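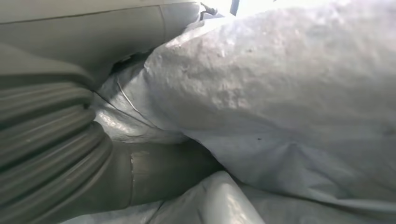
## Re: [bidonbridge-narrowboats] Winter cover, condensation and the back cabin

Replying to the list as a whole, as three people wrote to me off-list with much the same question. The original message is quoted in pieces below so that anyone who missed it can follow.

> We bought our boat in August and this will be our first winter on her. She is a 45 foot trad, steel, lined in the seventies and not touched much since. Already in the mornings the back cabin windows are running and the mattress feels clammy underneath. Is this normal, or have we got a leak?

It is normal, and you may also have a leak. The two look alike for a while. The way I tell them apart is to dry everything with a towel last thing at night, then look again at first light before the stove is opened up. Condensation comes back everywhere at once: on the glass, on the window frames, on the heads of any screws that go through to steel. A leak comes back in one place and usually leaves a brown line with a hard edge. Do it on two mornings, one after rain and one after a dry night, and write down what you find.

If it is the windows themselves, the usual fault is the drain slots in the bottom of the frame. They fill up with moss and dead flies. A bit of stiff wire clears them. Ours had not been cleared for years when we got the boat and the water was coming over the inside lip and down behind the lining. I had the whole panel off looking for a hole before I thought of the slots.

> The previous owner said he ran a dehumidifier the whole time but we are not on shore power so that is no use to us. Do the tubs of crystals work?

A little. We had one in the wardrobe and one under the back deck step. In a small closed cupboard they are worth having. In an open cabin with two people breathing in it they make no difference I could find, and you have to remember to empty them. A kettle left to boil for a few minutes puts more water in the air than a tub takes out in a week.

What did help us:

- Leaving the mushroom vents open all winter. It feels wrong when it is cold. Everyone who blocks theirs with a sock ends up with black mould by the new year, and the vents are there for the gas and the stove as well, so please don't block them at all.
- A slatted base under the mattress. We got ours from Zadomeck, who will cut to odd shapes if you send a cardboard template. Ours tapers at the foot end and they got it right first time. Before that we had a solid board and turned the mattress every few days, which was a nuisance and only half worked.
- Drying washing somewhere else. The launderette by the lock is open until 9 pm.
- Cooking with lids on, and the side hatch open a crack on the side away from the wind.

> We are thinking about a full cover for the boat over the winter. Is it worth it and what would you pay?

This is where people on the list will disagree. My view is that a full cover is worth it on a boat that is being left, and less so on a boat being lived in. It takes the light away, and you need to keep well clear of the chimney and the vents, so on a liveaboard you end up with a cover full of gaps.

We have a cratch cover and a stern cover and nothing in between. The stern cover is from Radwan. It cost £179 fitted, and that was with the old frame kept. I know one or two boats on the lower moorings went to Itent instead and are happy. The Itent ones have a zip at each side where ours has one in the middle, and if I were buying again I would want the side zips. With ours you have to unroll the whole flap to step off.

Whoever you use, ask them about:

1. The thread. The cloth outlasts the stitching, and on a cheap cover the seams start to go along the top where the sun gets at them.
2. How it fixes down. Turn buttons need holes in the steel. Eyelets and shock cord don't, but they rattle in a wind and wear the paint.
3. Where the water goes. A flat section will hold a puddle, and the puddle stretches the cloth so that it holds a bigger one next time.

If you do go for a tarpaulin over the top as a stopgap, put something under it to lift it off the roof – pipe lagging over a broom handle is fine. Paint that sits under wet plastic for a winter comes up in blisters. We lost a patch on the port side that way, just forward of the pigeon box, and it took most of a spring to get it rubbed back and matched.

> Also the back cabin has no insulation that we can see behind the panels, only what looks like bits of polystyrene. Do we need to rip it all out?

Not this winter. Polystyrene was common at that date. It does slip down over the years and leave the top few inches bare, and the top few inches is where you get the worst of the cold. You also want to check that it is not lying against any of the electric cables, as the two do not get on. The PVC on the cable goes brittle where it touches. If you find that, move the cable or sleeve it, and do that job before any of the others.

For the gap at the top you can usually get away with taking off only the highest strip of lining and pushing something in. We used 20 mm foam board, cut a touch oversize so that it grips, with foil tape over the joins. The cabin sides took us 5 evenings, and that included making a mess of the first one. Wear a mask and keep the offcuts, you will want them for behind the electrics panel and under the step.

Don't forget the steel around the portholes. It is a small area but it is bare metal straight through to the outside, and that is the bit dripping on your pillow. Some people make a cork ring. We have thick felt stuck on with contact adhesive and it has stayed put for more than two winters now.

> Last thing, is there anything we should do about the water tank and pipes if we go away over Christmas?

Yes. Drain down if you are leaving her for longer than a night or two and frost is forecast. Turn off the pump, open all the taps and leave them open, including the shower. Then find the drain on the water heater. It will be at the lowest point and hard to reach. People forget the shower mixer more than anything else, and a new one is not cheap. Lift the shower head down into the tray so that the hose empties.

The tank itself can be left part full. It sits below the waterline in the bow on most boats of your sort and the canal keeps it from freezing in an ordinary winter. A full one has no room to expand, so use some first.

Put some antifreeze in the shower trap if you like, but not down anything that goes to the canal. If yours pumps straight out through the side, as most do, mop the trap dry and leave it.

On the other matter that came up off-list: the Bidonbridge water point gets turned off when it freezes and there is never much notice. Fill up when the forecast turns, and carry a couple of spare containers on the roof or in the well deck. The next tap along is past both locks and it is a long way to go with ice on the cut.

I have the template we used for the cratch board and the list of porthole sizes for that builder, if either is any use. Write to me directly for those, the list strips attachments.

Stove questions I'll leave to others. Ours is oil and yours is solid fuel, and all I know about yours is that the glass wants a new rope seal every so often and the flue wants sweeping before you light it for the season. Test the carbon monoxide alarm tonight, and if there is only one on board get a second for the back cabin.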